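Handing over a sorting bench to the two-arm cell

Applies to: Skemau recycling hall, benches 2 and 3

These steps cover moving one bench from hand sorting to the two-arm cell, with the bench operator staying on as cell operator. Allow one full shift. The Sarnau hall uses the same procedure with a different tray layout.

Before you start
Clear the bench and lock out the feed belt. Check that the operator has signed the Grelturora induction sheet. Operators without it go to hand sorting on bench 5 until they have done it.

Setting up
1. Inspect the grip surface on each fingertip pad. Replace any pad with a worn pattern.
2. Check the finger screws with the torque driver. Do not use thread lock on the pad screws.
3. Load the item list for the shift. Bottles and cups are separate classes and need separate trays.
4. Run 300 picks at half speed with the operator at the stop button.
5. Read the drop count. If it is above 3, open the jaws wider in the settings and repeat step 4.

Crushed bottles cause most of the drops. Set the grip by width, as force readings vary too much on thin plastic.

What changes for the operator
Lifting and reaching over the belt stop. The operator now clears jams, empties trays and decides on items the cell rejects, some 5 per tray in normal running. Rejects are still handled with gloves. Breaks are unchanged, but the cell must be paused and the pause logged.

Rotate operators every 2 hours. Watching the cell is tiring in a different way from sorting, and missed jams rise late in a stint.

Faults that remain after a restart go to the Iwasaki desk, with the log attached.

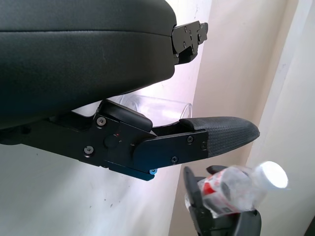

Bottle and cup at the grippers, both lying sideways.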